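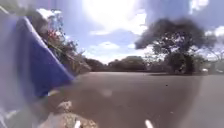 Dec 30, 2025

Dye room, madder on wool, continuation of the November trial. Present: me, Cinzia M. and in the afternoon Annunziata.

The skeins from the first bath are now dry and I could compare them with the old card. The color is too brown. In November we had a clean brick red with the same root powder (the Jernow bag, not the new one), so I do not think the powder is guilty. What changed is the pot. We used the big enamel one, and the thermometer clip does not reach the middle of it, so I was reading the temperature near the wall. The thermometer said 79 degrees and the bath in the middle was surely warmer. Madder gives its brown part when it gets too hot, this we knew already.

Second bath prepared this morning with 100 g of wool, mordant with alum as usual. I soaked the powder overnight in tap water and strained it through the cotton bag. The bag has a small hole near the seam. I closed it with a pin, but it must be sewn properly.

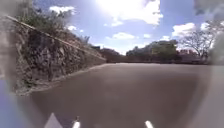 Should we add chalk to the bath if the tap water is already hard? For this recipe a small pinch is enough, because our water does most of the work, and with too much chalk the wool becomes harsh in the hand.

I added the pinch after the powder was well mixed. Temperature taken in the middle, with the long thermometer tied to a stick. I kept the heat low and turned the skeins every time the timer rang. Cinzia M. wrote the readings on the sheet behind the door, please do not throw this sheet away, I must still copy it.

Rinse: two waters, the second still pink. I did not insist.

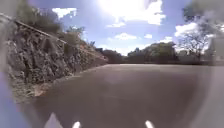 Graziella Fontana wrote that in her opinion we rinse too early, and that the skeins should stay in the bath until it is completely cold, also if this means leaving them for the night. She also finds our alum a little high. I can try her first advice with the third bath, but I prefer to leave the alum as it is, otherwise we change two things together and then we cannot say anything.

Result for the moment, wool still wet: more red than the first bath, with an orange side at the ends of the skein where the ties were too tight. Ties must be looser, in figure of eight. Annunziata says it looks good. I wait for the dry color before I write it on the card.
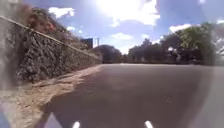 Road with stone wall, left side.

To do:
Sew the cotton bag.
Weigh what remains of the Jernow powder and write it on the lid.
Ask Pellegrini for the price of the alum in the larger sack.
Third bath with cold finish, same wool, same pot.
Labels for the wet skeins, the pencil ones only. The marker ran again.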